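How to Write an Episode Guide for a TV Series

An episode guide is a page that lists every episode of a series in order, with credits, air dates and a short summary of each one. The steps below cover a guide for a scripted drama with one or more seasons. The sample show is Cloven, a mystery serial set in the harbor town of Trorkum, with two seasons and a single holiday special.

What you need before you start

You need access to every episode, a spreadsheet or a plain table, and a place to keep notes. Watch with the end credits on. Many streaming players shrink the credits or skip to the next episode, so turn off autoplay in the settings first.

Step 1: Set up your table

Make one row per episode. The columns should be: number in the series, number in the season, title, director, writer, original air date, and notes. Keep the series number and the season number in separate columns. If you combine them, the table will not sort properly when a special is added later.

Use the title as it appears on screen. If the title isn't shown on screen, use the one from the broadcaster's listing and write "listing title" in the notes. The second episode of Cloven is "Sanna" on screen and "Sanna's Return" in the listings. The guide uses "Sanna" and mentions the other title once.

Step 2: Copy the credits exactly

Pause on each credit and type what you see. Pay attention to the wording. "Written by" and "story by" are separate credits, and they go in separate places. Two writers joined by an ampersand worked as a team. Two writers joined by the word "and" usually worked on the script at different times. Keep whichever one is on screen.

Don't fill in a missing credit by guessing from other episodes. Leave the cell empty and come back to it.

Step 3: Check the air dates

Use the first broadcast in the country where the show was made. If episodes were released online before they aired, list the online date and add the broadcast date in the notes. Late-night premieres cause trouble here, as some listings give the evening's date for a show that started after midnight. Pick one method and state it at the top of the guide.
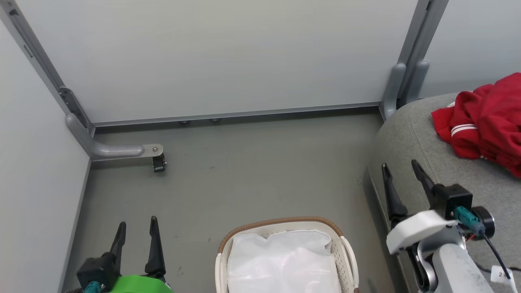
Step 4: Write the summaries

Keep each summary under 100 words. Write in the present tense and tell the events in story order, even if the episode jumps around in time. Name the characters the way the show does, and give a full name only the first time it comes up.

Start with the main plot. Add a subplot only if it matters in a later episode. In Cloven, the ferry dispute takes up several scenes in the first episode and is then dropped, so it gets no mention. The locked room at Davilgate gets one short scene but drives the rest of the season, so it stays in.

A finished summary for the first episode looks like this, at 67 words:

A surveyor arrives in Trorkum to map the old sea wall and finds that one section is missing from every chart. The harbor office tells her to leave it off her report. She goes to Davilgate, the house closest to the wall, where the owner refuses to let her inside. That night the lights go out across town, and in the morning her notes are gone from her room.

Step 5: Decide how to handle spoilers

Readers expect a full guide to give away the plot, but the season introduction should stay general. Put endings in the episode summaries and keep them out of headings and tables - a reader who is looking up a director's name shouldn't find out who dies.

Step 6: Place the specials

List a special where it aired, between the seasons, under its own heading. Give it a series number only if the producers count it as an episode. Otherwise put "S" in that column.

Step 7: Read it through once more

Sort the table by air date and check that the series numbers still run in order. Then check the spelling of every name against the credits. A two-season guide with long introductions can pass 3,000 words, and at that size it's easier to read if each season has its own page.

Last updated 8 May 2024. The section on streaming releases will be expanded in June.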